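Bricks by the tub: is the big bundle worth shelf space?

Every spring somebody rings the toy library to offer us a bargain, and every spring I am the one who has to be rude about it. This time the offer was chunky building bricks, sold by the tub through Lenance, with a leaflet promising that a tub would "grow with your child". I have a child. He grew perfectly well without a tub.

Still, bricks are what families ask for most, and our old set has been through a great many mouths. Liliana Zuccaro, who keeps our loans book, says the brick bags went out 292 times last year, and she wanted a proper look at a newer lot before we said no. So I looked, with my arms folded for most of it.

The leaflet makes much of the studs. On the chunky sort they are hollow, like short bits of pipe, and we are told this helps little hands. I can't see how. What it certainly does is give mashed banana somewhere to live. Anyone who has returned a bag to us and been asked to take it home and wash it again will know what I mean. You need a bottle brush, and you need to go round each stud, and then you need to leave the bricks stud side down on a towel overnight. The leaflet says "wipes clean". I would like to meet the person who wrote that.
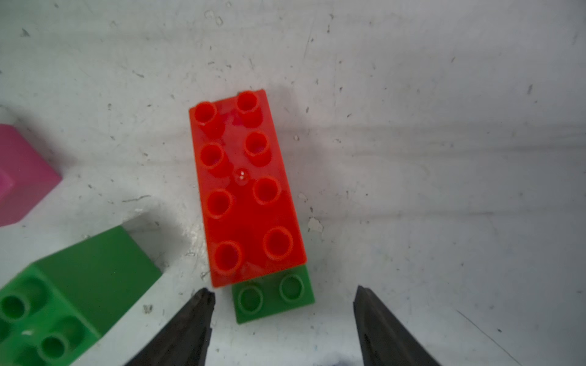
Red two-by-four on green. A good shine on top, and eight studs to scrub.

I'll be fair about the shine. A glossy brick looks cheerful and children go for it. Our old ones have gone dull, and a dull brick gets left at the bottom of the bag. Whether the new ones will still be glossy after a winter of loans is another matter, and I notice the leaflet keeps quiet on that point. It has a lot to say about imagination.

The two-by-four is the brick you want, by the way. If you are buying for home and have only so much to spend, get as many of those as you can and ignore the rest. The little cubes look sweet and go straight under the sofa. Long ones are useful for bridges and for walls that have to stay up while someone drives a truck at them. The Skultitz set we were given a while back was nearly all cubes with a few wheels thrown in, and it is the least borrowed thing we own.

Then there is the question of what else gets mixed in. Lenance sells the bricks alone or in a "home play bundle" with some pretend tableware, and the bundle costs £40. The bricks without the extras are a good deal less. I asked what the tableware was for and was told "open-ended play", so I am none the wiser.

My own view is that children will do this mixing for themselves, and free of charge. Put a tower of bricks near anything from the kitchen cupboard and you have a café, or a block of flats with a very large goblet outside. You don't need to buy the goblet. A plastic picnic glass will do nicely, and so will any old plate you won't cry over. 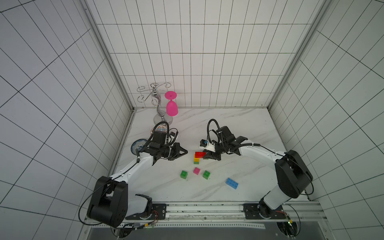
Red, yellow-orange and green in the stack, with plates and a pink plastic wine glass for neighbours.

I did come round a little on the colours. A stack of three different ones is easy to talk about with a two-year-old: which is on top, which is underneath, where shall we put the blue? You can do that with socks, of course, but socks don't stay where you put them. I was also pleased that there is some pink in with the usual crowd. The Donati bricks we had on trial in June came in beige, cream and a sort of porridge, and the children treated them as gravel.

Some readers have asked about Cliner, the powder that is meant to bring up old plastic bricks like new. We tried it on one bag. The bricks came up clean, the bag smelt of swimming baths for weeks, and warm water with washing-up liquid did just as well on the bag after. Save your money.

As for the tub itself, we would be buying from the fund, which stands at £2,000 and has to cover the new shelving as well. Liliana thinks two tubs of plain bricks would see us through. I think one, and we wait and see what state it comes back in. We have settled on one for now. No bundle, no tableware, and definitely no carry case with a zip, as we have a drawer full of broken zips already.

If you have chunky bricks at home that nobody plays with, we would gladly take those too. Please check they fit the ordinary size before you bring them, as there are at least two makes about that look the same and won't grip each other, and sorting them is a miserable job. Washed, please. Inside the studs as well.

Brick bags can be booked at the desk up to 4 p.m. on opening days, one bag per family, and the truck is a separate loan.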